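4.3 Loading and unloading with a tray or basket

The Rellimeck stacked set has the washer below and the dryer above. Both drums are reached from the front. The steps in this section apply to small loads such as cloths and hand towels, carried in a shallow tray or basket. For full loads, see section 4.4.

Before you start

1. Check that the drum has stopped and the door lock light is off.
2. Open the washer door fully. Do not hang anything on it.
3. Wipe the gray rubber gasket and remove any lint from the fold.

Loading

4. Sort by color. Wash red and other strong colors apart from whites for the first 2 washes.
5. Bring the tray up to the drum opening and tilt it toward the drum.
6. Move the cloths in one at a time. Unfold rolled items first – a tight roll does not rinse evenly.
7. Check that no fabric is caught between the gasket and the door glass.
8. Close the door until it clicks.

CAUTION: Do not rest the tray on the open door. The hinge is not made to carry weight.

CAUTION: Keep the tray rim clear of the gasket. Woven rims can have sharp ends that cut rubber.

Unloading

9. Wait for the lock light to go out, then open the door.
10. Hold the tray under the edge of the opening and lift the cloths out.
11. Turn the drum once by hand and feel along the top for small items.
12. Leave the door ajar for 45 minutes.

Woven tray or basket, for small loads only:
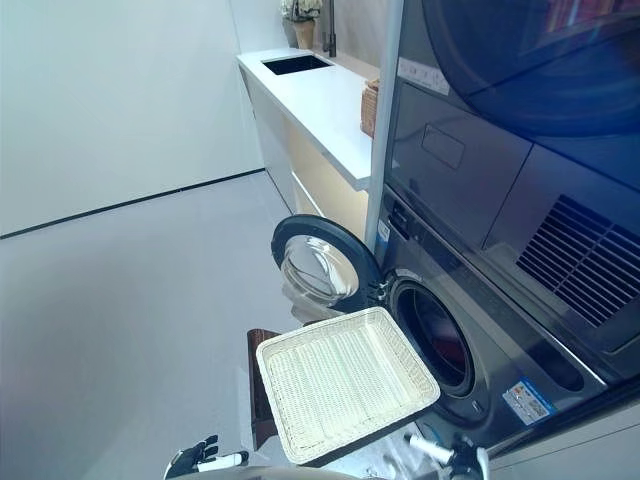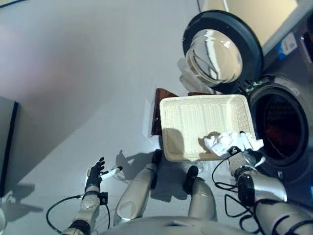
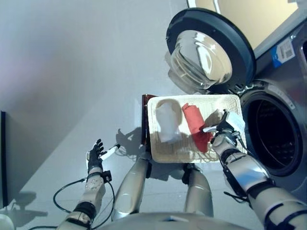

NOTE: A woven base lets water through. If the load is still heavy with water, run the spin cycle again at 1,000 rpm before unloading.

13. To move the load to the dryer, set the tray down on a flat surface first. Do not reach up to the dryer with a full tray in one hand.
14. Shake each item open and place it in the dryer drum.

If the door does not lock after step 8 and the display shows code 527, go back to step 7. Other codes are listed in section 9.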